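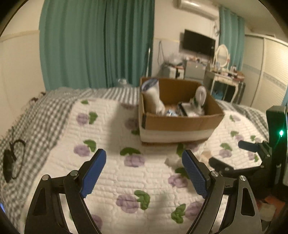
A cardboard box on the bedspread.

Bedding collection in Radden
The Akness household textiles round returns in August 2026. We take clean sheets, blankets, curtains and towels, but no pillows or duvets. Please pack them in a box or tied bag of no more than 3 bundles and leave it at the Moschos Road hall by 10am. Last January we sent 329 items on to the Trulo hostel, 40 of them blankets. Single sheets are needed most.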